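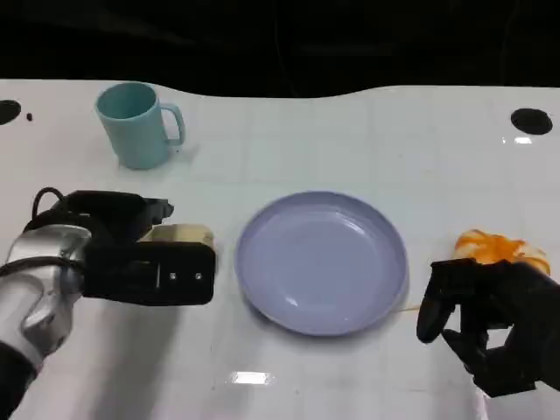

4. Washing plastic cups and plates in the Ferri 3302

Plastic tableware can be washed in all Ferri 3302 dishwashers, provided the maker of the item marks it as dishwasher safe. Mugs, shallow plates and lidded boxes all go in the upper basket. Read section 2 before the first wash if the softener has not yet been set.

4.1 Loading

1. Scrape off food scraps. Rinsing under the tap is not needed.
2. Pull the upper basket out until it stops.
3. Put mugs and beakers in upside down along the left or right side. Handles should point inwards.
4. Stand plates in the folding rack with the eating side facing the middle of the machine.
5. Lower the Teta clip over light items. Press until it clicks.
6. Turn the upper spray arm by hand. It must go all the way round without touching anything.

Note: The Teta clip is supplied with the Uron and Okmont baskets only. With the standard basket, place light items between heavier ones so that the spray does not turn them over.

Caution: Do not put plastic in the lower basket. The heating element is under it and thin items may warp.

4.2 Choosing a programme

1. Press the power button. The last programme used is shown.
2. Turn the dial to Gentle.
3. Press Extra Dry if wanted. This adds 8 minutes.
4. Close the door. The wash starts after 2 seconds.

To change the programme once the wash has started, hold Start for 4 seconds and go back to step 2. Detergent that has already been released will not be replaced, so check the dispenser first.

4.3 Unloading

Plastic holds less heat than china and dries more slowly. Leave the door ajar at the end of the programme and empty the lower basket first, otherwise water from the upper basket may drip on clean dishes. Wipe the rims and bases of mugs with a dry cloth.

Note: Tomato and curry sauces can stain pale plastic. The stain does no harm and usually fades over several washes. Do not use bleach in the machine.

Caution: If an item has fallen on to the heating element, switch off at the wall and let the machine cool before reaching in.

For cleaning the filter, see section 5.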